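Flimureck Compact Top-Load Washer: Review After 13 Weeks

Posted in: Laundry and Garment Care
Reviewed by Pacita Maglaya

The Flimureck is a small top-loading washer sold for apartments, workrooms and anyone without a proper laundry hookup. I bought mine from Stallwood at full price. It replaced a Sorex twin-tub that had started leaking at the drain hose in May.

Setup

Hose, drain line and a bag of four rubber feet are in the box. The inlet adapter fits a standard faucet thread but needs a second washer to seal; mine dripped until I added one. Leveling took two tries. The feet have locknuts, and if they are left loose the cabinet walks during spin. Allow 60 minutes from opening the carton to the first cycle.

The manual is thin. The wiring diagram is for a different model (the one with the side drain), and the error code table stops at E4. I have seen E5 once. Unplugging the machine cleared it.

Washing

Normal cycle runs 79 minutes including two rinses. Quick cycle skips the second rinse and leaves detergent in anything thick, so I use it only for shirts and dish towels. Cotton comes out clean on Normal with a half dose of liquid. Powder does not dissolve fully on the cold setting.

Water use per Normal cycle, measured into buckets at the drain, was around 13 gallons. I measured on three separate loads and the spread was small.

Spin is adequate. Cotton sheeting still needs a full day on the line indoors. The Sorex, with its separate spinner, did better on this point and I miss it.

Loading

The opening is round and set directly into the flat top. Small items drop straight in. Larger pieces have to be fed a fold at a time, and a throw or a flat sheet tends to bunch at the ring before it goes down. Push the fabric to the side of the drum -- not the center -- or the load sits in one lump and the spin cuts out. My partner Sebastian loads everything in one armful and gets the imbalance beep on most sheets. 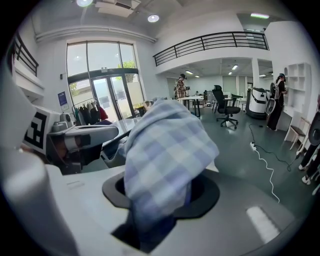 Plaid cloth going in through the top opening.

The top surface is smooth white plastic and wipes down easily. The ring around the opening is matte black and shows dried detergent, particularly powder. A damp cloth removes it. Lint collects under the inner lip and has to be picked out by hand.

Noise

Wash is quiet enough to talk over. Spin is not. I would not run it after 10 p.m. with a neighbor below. A rubber mat took out most of the floor vibration.

Price and verdict

I paid $296, delivery included. At that price I would accept the weak spin but not the manual. Buy it if most of your laundry is shirts, towels and light cotton. For bedding every week, look for a wider opening.

Rating: 3.5 out of 5

Update: the lid hinge has developed a slight squeak on the left side. Silicone spray fixed it for now. Stallwood lists the hinge as a spare part, currently on back order.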